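Maple board, second round of oil

The maple board from Grolletti got its second sanding in October. I started at 100 grit and finished at 220-ish, or 221 if you believe the label on the Rainer pack. It's made of long pale strips glued side by side, with a few faint knots.
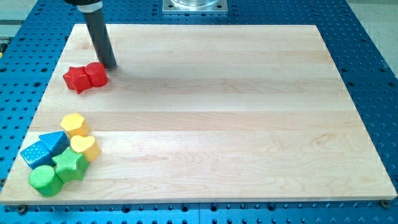 I plan to use mineral oil again. The first coat took around 20 minutes to soak in and left the grain a bit fuzzy, so I may go over it with 300 before the next one. Wax can wait until November.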